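November, the open afternoon at Grindico

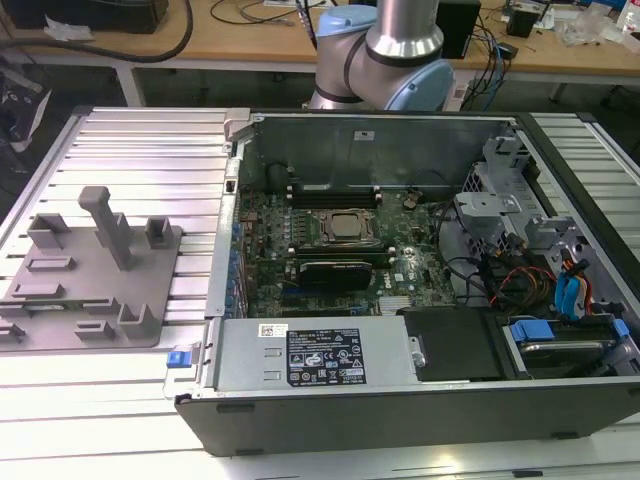
The Dell on the bench, side panel off, with the arm behind it.

I am writing this at the kitchen table with my shoes off and a cup of tea going cold, because if I leave it until tomorrow I will lose half of it. I did go in the end! I nearly talked myself out of it at lunchtime, what with the drizzle and the parking over there, but Dennis Greenwood had put my name on the list back in the summer and I would have felt awful not showing up.

Grindico is in the old Bastos building, past the tire place, and I drove by the turn twice. They had a paper sign taped to the door and a table with name stickers and some very good oatmeal cookies. I'd guess 20 of us came, mostly people from the recycling side, a few students, and one lady who had thought it was a repair clinic and had her laptop with her in a tote bag. She stayed for the whole thing and asked better questions than I did.

Dennis gave a little talk first. He was nervous, bless him, and kept clicking the pen. They want the arm to do the dull part of taking old office computers apart, the same few steps over and over, so that the people can spend their time on testing and sorting. He said 4,000 machines came through the doors last year, and every one of them was opened by hand. I thought of my years at Osov and my poor thumbs.

Then we got to crowd around the bench, and that was what I had come for. They had a Dell tower lying on its side and opened up, and I felt such a rush of fondness for it, silly as that sounds. The green board, the memory slots with their little white tabs, the power supply with all that tiny print on the label that I can't read anymore without my glasses. I must have had my hands in hundreds of those. The blue latches and tabs came back to me right away – I could have found them in the dark.

The arm was behind the computer, all silver with light blue caps on the joints, and smaller than I had pictured. On the left was a gray plate with a post and brackets standing up from it, 3D printed, and I liked that nearly as much as the robot. Dad would have loved it. He made a jig for everything, including one for slicing bread.

When they ran it, it was slow! I don't mean that unkindly. It went along so carefully that the whole room got quiet, and then somebody's phone rang and we all jumped. I asked Dennis about the cables, since those always gave me the most grief, and he said cables are the hard part for them too, the way they flop around and never lie the same way in any two machines. I was pleased to hear it, I'll admit.

A young man from Ovatura wanted to talk about cost and I drifted off toward the cookies at that point. The tote bag lady and I had a nice long chat about her laptop (it's the hinge, I'm fairly sure) and I told her I would take a look if she brought it over.

Home by five, in the dark already. I need to write Dennis a thank-you note, and look in the garage for my old driver set, the one with the red case. He said they could use a spare.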